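Speaker notes — "Stopped short: the Stular drift fault"
Internal safety session, 20th November

**Opening**

Don't spend long on introductions. Most of the room has read the incident sheet. Say what the talk covers: one fault, how we missed it, what we changed. Nothing was damaged and there was no person involved, because all of it happened in the simulated kitchen. Say that early or people will ask.

The set-up: Stular is our motion stack. Parisi is the kitchen model we test it in. Button is the stop logic, the part that should halt the arm when the reported hand position and the real one disagree. The task was the short appliance one: come in to the counter, bring the hand up to the toaster oven, hold.

**What went wrong**

Run 711. The arm reported itself in position and held. The hand was well off where the planner thought it was. Button never fired.

The limit is set at 9 mm. The error went past that early in the approach and kept growing. Button was reading the position from Stular's own estimate, so it was comparing a number with a copy of itself. The difference was always nil.

(Pause here. Someone will say "that's a design fault". Agree with them.)

We had 500 clean runs signed off in April. They were clean by Button's account, and Button's account was the thing that was broken. We have since withdrawn the sign-off.

**The kitchen**

Slides 7 to 9. Leave them up while you talk about views.

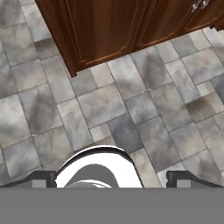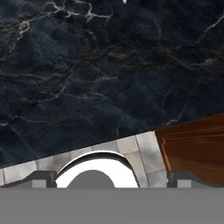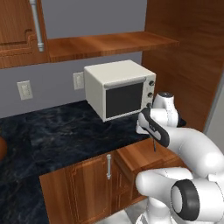
We have two kinds of view available, from the hand and from out in the room. Until this fault the hand view was used for tuning and the room view for demos, and neither was fed to the stop logic. Both come free in simulation. We had the information the whole time and didn't connect it.

Point for the newer people: a hand view alone would not have been enough. The gripper stays put in that view however far the arm has wandered. You need something fixed in the room to measure against.

**How we found it**

By accident. The Stokwood team were comparing floor contact settings and replayed 711 with the ground-truth position logged next to the estimate. The two lines parted and did not come back together. They sent us the plot the same afternoon.

It took us 2 days to believe it. We blamed the logger first, then a units mismatch — both wrong. The cause was a joint offset that loaded once at start-up and was not reloaded after a reset. Every reset added a little more. Short sessions hid it. Our April runs were restarted from scratch between batches, so the drift had less time to build up, but we can't say it wasn't there.

**What we changed**

- Offsets reload on every reset, and the run refuses to start if they don't.
- Button takes its position from a separate source. In simulation that's ground truth. On hardware it will be the external tracker.
- A forced-error test at the start of each session. We push the position out by more than the limit and Button has to stop the arm. If it doesn't, the session ends there.
- "In position" in the log now gives the source of the reading.

The third one matters most. We had tested that Button stayed quiet when things were fine. We had never tested that it spoke up when they weren't — a whole half of the job left out.

**Still open**

The tracker can lose sight of the hand when the arm is folded in close. At present we stop the arm if the reading goes stale, and that gives us a lot of nuisance stops. People will be tempted to lengthen the timeout. Please don't do that locally. Raise it and we'll look at the numbers together.

We also haven't checked whether other projects copied the old Button module. If you took a copy before the summer, assume you have the fault. Come and see me afterwards or put it in the tracker under "Button, position source".

**If there's time**

Show the plot from Stokwood again, with the resets marked. The steps line up with them. Skip it if questions are already running.

Likely questions:

- Could this have happened on the real arm? Yes. The same code was due to go on it.
- Why no independent check from the start? It was in the first design and got dropped when the module was split. There's no note of the decision.
- Are the April results any use? For timing, yes. For accuracy, no.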